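Small habits for a warmer climate

In our house in Lasholm the summers became hotter, and I try to use less power every year. These are the tips which stayed with us.

1. Close the curtains on the sunny side before 10 in the morning.

2. Wash clothes cold. Our old machine used 800 watts only for keeping the water warm.

3. Let the soup cool on the counter before it goes in the refrigerator, but not longer than one hour.

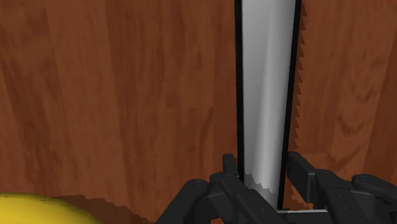

4. Dry the laundry on a line, also in April.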